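To: Members, Uvton Digital Communications List
Subject: Re: Scheduling tools and the shared social accounts

Members will recall the message circulated last month by the Lunel office, the relevant part of which is reproduced here:

> We currently post to five networks from one scheduling tool, Conneely.
> Our February report shows 1586 link clicks across all accounts, of
> which only 117 came from posts published automatically. We would like
> to know whether other offices see the same pattern, and whether the
> list would support a return to manual posting for event notices.

The Uvton office has reviewed its own accounts and offers the following response.

Our results are similar in direction, although our volume is smaller. Posts written for one network and copied to the others received few replies. Posts prepared separately for each network did better, particularly where the first line had been rewritten. We do not believe the scheduling tool is at fault. The difference appears to lie in how the text is prepared before it enters the queue. 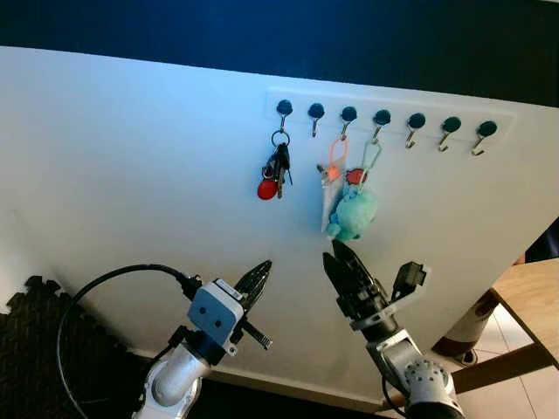

Keys and a small light-blue plush toy on the hook rail.

We therefore do not support a full return to manual posting. Event notices are often needed outside office hours, and the queue remains the most dependable way to publish them. We would support a shorter queue - no more than 19 posts at any time - with each entry checked on the morning it is due. Offices that share an account should agree in advance on who may edit an entry once it has been approved.

The Lunel message also asked about Borkel. We tested it for one reporting period. Its calendar is clear and its comment inbox is better arranged than the one in Conneely, but it does not keep a record of deleted replies. Our retention rules require such a record, and we have not renewed the trial.
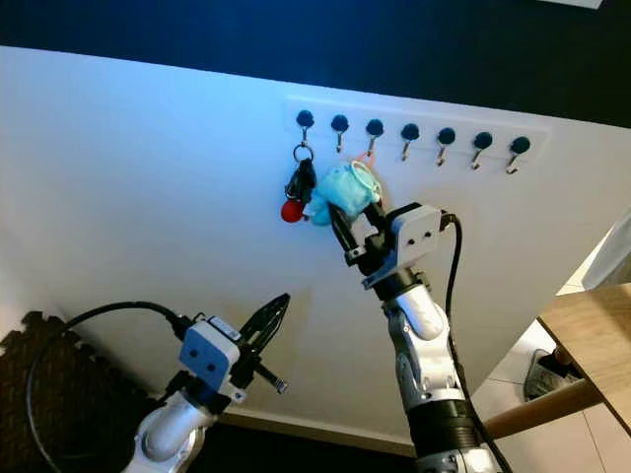

By the Uvton Web and Social Media Office

Two further points are submitted for discussion. First, link clicks should be reported separately for each network. A combined total conceals the accounts that are no longer read. Second, passwords for shared accounts should be changed whenever a member of staff leaves, and the change should be recorded in the access register.

Comments may be sent to the list before the next reporting period opens.

Comments

Borkel worked well for our newsletter team, but we had the same trouble with deleted replies.

Does the limit on the queue include reposts? Ours would be full by noon.

Separate figures for each network, please. We have asked for this before.

Recent on this list
Writing alt text for event posters
Reply times on shared inboxes
Conneely: export settings for monthly reports
Closing an inactive account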